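To: Prunemwood staff list
Subject: Re: Sorting cell and the packing bench

On Wednesday a colleague at Nollthorpe wrote:
> We were told the arm would take over small parts in April. Does that
> mean the evening bench goes, or does it move? Nobody on my shift has
> had a straight answer.

It moves. The evening bench keeps its hours and goes over to checking and mixed orders, which the arm can't do yet. I asked for that in writing and the reply from Mikkelsen is in the shared folder.

We have had our arm longer than you, so some notes. It handles 420 picks on a normal shift, mostly pencils and other stationery. The bench used to do 1,300 of all kinds and still does most of them. What has changed is the sort of work people get. The easy items go to the arm, so what comes to hand is the awkward stuff, and it tires you more than the numbers suggest.

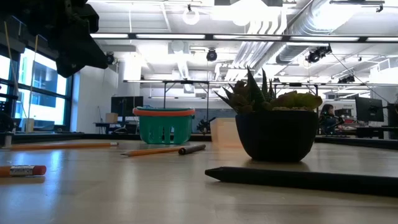 Pens and pencils that roll were the worst of it early on. In the first month we logged 59 stops and each one needed somebody to walk over, clear it and restart. None of that was in anyone's job description. Last month it was 19, but the walking over still isn't counted as work on the Bodska sheets. Get that settled before yours goes live – it is much harder to add later.

Two other things to ask for. First, training for everyone on the shift, including part-timers. We trained four people and they ended up being called off their breaks. Second, a say in where the stop button goes. Ours was put on the far side and had to be moved.

Pay grades are still open here. I'll post when we hear.

Packing rep, Prunemwood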